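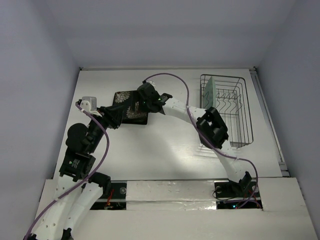

Ticket: Wi-Fi drops in the back half of the Ellwood building
Status: open (was closed, see below)
Priority: normal, though I'd argue with that

**Reported problem**

Laptops on the Ellwood second floor lose their connection for up to a minute, then come back as if nothing happened. Calls freeze, file uploads restart from zero. It's worse after lunch. The Miltholm building uses the same access points and the same settings and has no complaints at all.

**First reply from Cuvham support**

"Please restart the access points and confirm that firmware is current."

Done, twice. Firmware was already current. The drops came back the same afternoon. I'd like it noted that the original ticket listed both of these steps as already tried.

**Second reply**

Support says the pattern is "consistent with interference" and suggests a survey. Maybe. Every Wi-Fi problem I've ever logged has been consistent with interference, including the one that was a bad power brick. Before paying for a survey I'd like to see one piece of evidence that points at the air and not at the wiring.

**What I checked myself**

- Laptop on a cable, straight into the wall jack in the corner office: no drops during a full afternoon.
- Same laptop on Wi-Fi, sitting under the access point with full signal: dropped at 1:40 pm and again at 2:15 pm.
- Phone on Wi-Fi, same spot: dropped at the same moments as the laptop.
- Continuous ping to the gateway: normal replies at 4 ms, then they climb past 800 ms, then nothing, then back to 4.
- Access point uptime after a drop: unchanged. So it isn't rebooting.

The signal never got weaker before a drop. If this were interference I'd expect retries to creep up first, and the log shows no such thing. I'm not claiming that rules it out.

**Third reply**

Support asked us to move to channel 36 and turn off band steering. I did both, one at a time, with a day between them. Channel change: no difference. Band steering off: a quiet morning, which support took as a fix. They closed the ticket at noon. It dropped again at 1:50 pm, so I reopened it.

A quiet morning proves nothing when the report says "worse after lunch."

**Switch side**

The Drinlow switch in the second floor closet feeds all the Ellwood access points. The dashboard shows every port green, and I don't put much weight on that, as it samples only every few minutes. From the console:

```
port 33 link up speed 1000 poe on
 rx errors 0
 tx discards 2000
 broadcast limit on
```

Port 33 is the uplink for the wireless VLAN. The discards were at zero after I cleared the counters in the morning, and the first ones showed up in the same minute as a drop. The broadcast limit is on here. In Miltholm it's off. The change notes say both switches were "configured identically," so either the notes are wrong or somebody changed one later without writing it down.

**Current theory**

The broadcast limit is set too low. When enough devices wake up after lunch and start asking for addresses and printers, the switch hits the limit and throws away traffic for a while. It fits the timing, and it fits the wired laptop being fine, because that jack sits on a different VLAN. It doesn't explain why the trouble began in January, when no one admits to touching the switch.

**Fourth reply**

Support agrees the setting "could be a contributing factor" but still recommends the survey. They also asked whether we had restarted the access points.

**Next steps**

1. Save the current switch config before anything else.
2. Turn off the broadcast limit on port 33 only. Leave channels and band steering alone so we know what we changed.
3. Clear counters at 8 am and read them at 5 pm, every working day for two weeks.
4. Keep the ping running from the corner office the whole time.
5. If there are no drops and no discards, turn the limit back on for one afternoon and see if the trouble returns. I know nobody will want this step. Without it we're guessing again.

Survey is on hold until step 5 is finished. Please don't close this ticket before then.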